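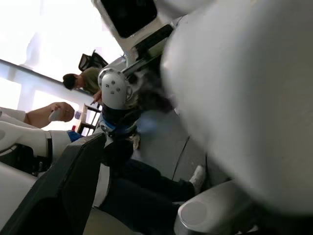
Re: [hs-coaches] Summer open gym, how much is too much?

Hi all,

Vira Hutsuliak wrote:

> We're running open gym four mornings a week right now and my
> returning girls are already dragging. Parents want more, the AD
> wants less. Also, does anybody chart shots in the summer? My
> assistant says it's a waste of time before tryouts.

Vira, I feel this one! Four mornings would have flattened my kids too. We went down to three in my second year at Stulthorpe, and last summer I dropped Wednesday as well, so now it's just two, plus a league night over at Okosside for whoever wants to go (usually seven or eight of them do, which is plenty for a game and a few subs). Attendance went up when I cut the days. I had a couple of parents grumble at me in the parking lot, but they got over it by the first scrimmage.

On charting, I'd tell your assistant to give it one summer. We keep a clipboard on the bleachers and the girls write down their own makes, 200 a week, game spots only, no standing under the rim padding the number. Anybody who gets to 2000 by the end of August gets a practice jersey in the color she picks. Our point guard finished with 2636 last year and my backup center, who couldn't hit a free throw to save her life as a freshman, had 2111. Do they fudge it a little? Probably! I don't check. They were in the gym shooting, and that's all I was after.

What I don't do anymore is put in offense over the summer. I used to spend all of July on our motion sets and then half the team would be at camp or at the lake and we'd start over in the fall anyway. Now it's three-on-three, closeouts, and a lot of full-court layups with the off hand.

If you want the sheet I use, email me off list and I'll send it. It's one page, nothing fancy. And is anyone else going to the Promberg shootout this year? We need a ride-share for one van's worth of kids.

Coach C.
Stulthorpe girls varsity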